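Tracking down a phantom collision in a simulated kitchen

If your arm keeps stopping dead over a counter with nothing near it, you are in for a fun afternoon! I hit this in Morkow, the kitchen project we run on the Irley simulator, and the hunt taught me more about contact geometry than a month of reading.

The symptom: the planner reports a collision, the safety stop trips, and the gripper hangs where it is. Over 48 runs I logged 11 of these stops, nearly all beside the sink.

Start with the camera views. Save a few stills from a bad batch and get to know the surfaces before you open any geometry files.
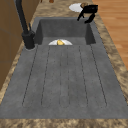
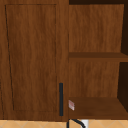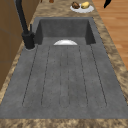 Next, turn on the collision overlay. Look hard at anything concave, because a basin wrapped in a single convex hull gets a solid lid that the renderer never draws. Mine had exactly that. The shelving had the same trouble, with a hull stretched right across the opening.

Now the fix:

1. Pause the simulation and reset the arm to its home pose.
2. Select the sink body and delete its hull.
3. Run convex decomposition. I set a limit of 18 pieces, and it kept the walls nice and thin.
4. Do the same for every open shelf unit.
5. Reload and replay the failed runs with the same seeds.

Please don't raise the contact tolerance to make the stops go away (I tried it, and a finger went straight through the counter). Leave the safety stop armed the whole time too, so that a replay tells you something.

If a stop survives all this, check the faucet. A tall spout often has a fat box around it, and a couple of capsules fit much better.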